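Reading Habits in Plarndale: Student Project Report
Fathima Mondal and Kęstutis Org

In December we gave a short questionnaire to 102 pupils of our school in Plarndale. We asked how often they read for pleasure and in which language. Almost 100 answered all questions. Many pupils read mostly in the evening, and 18 wrote that they read only on the bus to Bukden.

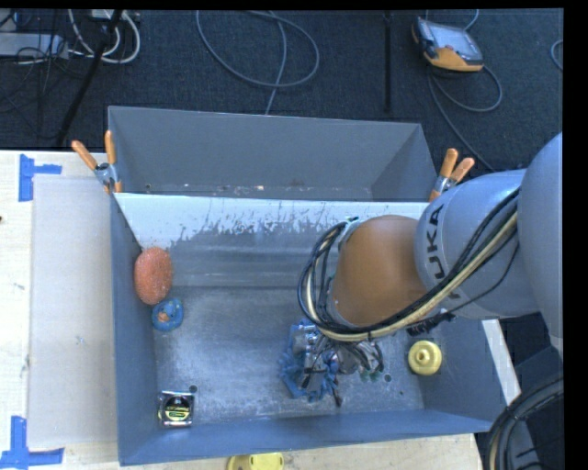
Did the pupils prefer paper books?
Most of them did, but the older ones used the phone more often.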